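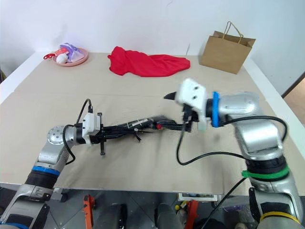
Where Does the Bus Go? Ridership on the Zeltosville Crosstown Line
Final report, Intro to Urban Studies

1. Why this topic

Our group first wanted to study housing. Housing turned out to have been taken by every other group in the section, so we got the bus.

The Crosstown Line runs from Ekel Street to the Mbeki Road transfer lot, with a long detour past the Trokeo shopping plaza. The plaza has lost most of its stores. The detour remains, and it was the part we wanted to understand.

2. What we did

We handed out 400 paper surveys at stops along the line during November and got 100 back. One came back with a grocery list on it, which we did not code. We also rode the full route on a Wednesday, morning and evening, and wrote down where people got on and off. Two of our ride logs are hard to read in places – the pavement on Ekel Street deserves a report of its own.

3. Findings

Most people who answered were going to work or coming home from it. Shopping was a distant second, and the shoppers were mostly headed downtown, away from the plaza. Riders complained about the detour more than about fares, which surprised us, as we had written a whole page of questions on fares.

The posted schedule gives the detour 3 minutes. Our evening bus needed longer than that to get out of the plaza parking lot, where the only exit is a left turn with no light.

A few older riders do depend on the plaza stop for the pharmacy. We had been ready to recommend dropping it until we read their surveys, and then had to rewrite section 4 the night before the draft was due.

4. Recommendation

Keep the plaza stop in the middle of the day and skip it at rush hour. A sign at the stop should say so, in type larger than what is on the current sign.

5. Limits

People in a hurry don't fill out surveys, and people in a hurry are who we were asking about. We also did no weekend rides. The bus does not run on Sundays, and on Saturday neither did we.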